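4 de noviembre de 2020
Cuaderno de taller — cremalleras, ensayo de fatiga

Retomo lo de las cremalleras de espiral. Prekholm insiste en que su cinta nueva aguanta 4000 ciclos sin que el cursor abra los dientes, y manda una hoja muy bonita para demostrarlo. No me la creo. La hoja no dice con qué carga lateral se hizo la prueba ni a qué velocidad, y sin esas dos cosas el número vale para poner en una caja y poco más.

Montaje de hoy: mordaza fija, cinta cosida sobre loneta, tirador enganchado a la biela del banco viejo. Carga lateral de 300 gramos con la pesa de siempre. Primera muestra, Prekholm; segunda, la Hattori que quedaba en el cajón desde la primavera. Kiyoshi Tanabe quería meter también la de Jikitz, pero solo tenemos un retal sin topes y me parece perder la mañana.

A los 2000 ciclos la Prekholm cierra todavía, aunque el cursor ya va flojo. Pasa la galga entre las dos placas donde al principio no entraba. Según Kiyoshi es asentamiento normal y luego se estabiliza. Puede ser. También lo dijo de los remaches y aún estamos esperando.

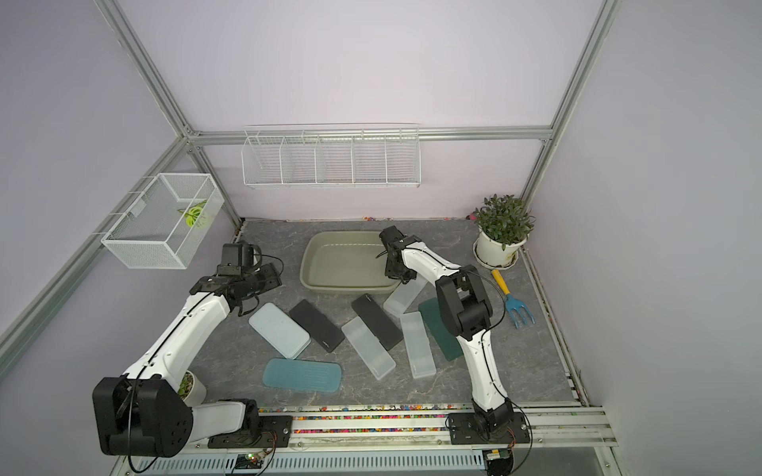
Lo que me preocupa más es la costura. El hilo roza contra el cursor en los últimos centímetros y ahí ha salido pelusa. Si la pelusa entra en la espiral, el fallo que veamos al final será del hilo y se lo vamos a cargar a la cremallera. He parado, he cepillado y he apuntado la parada, que luego se olvida. Para la próxima muestra, pespunte dos milímetros más afuera, y que lo mire alguien antes de arrancar.

La Hattori, peor de lo que recordaba. Se atasca al volver, siempre en el mismo punto, y con grafito mejora un rato y vuelve a las mismas. Sospecho que la cinta cogió una arruga en el cajón. No pienso sacar ninguna conclusión de una muestra arrugada, por mucho que a Kiyoshi le cuadre con su teoría del níquel.

Otra cosa: el contador. Entre el mecánico y el de la hoja de cálculo hay una diferencia que no sé explicar, y crece. O el mecánico cuenta doble al frenar o el otro pierde pulsos. Hasta que no se aclare, todas las cifras de esta página llevan un interrogante al lado, incluidas las que me dan la razón.

Ha llamado el comercial de Zultora para ofrecer un lubricante seco que, dice, duplica la vida de cualquier cursor. De cualquiera, también los de plástico. Le he pedido los datos del ensayo y me ha contestado que manda un catálogo.

Pendiente:
— Repetir Prekholm con costura corregida y la misma pesa.
— Plancharle la cinta a la Hattori o tirarla.
— Comparar los dos contadores en vacío, sin muestra.
— Preguntar a Prekholm por la carga lateral. Por escrito, que por teléfono todo son promesas.

Dejo el banco parado y la muestra puesta en la mordaza. No la toquéis, quiero volver a pasar la galga en frío.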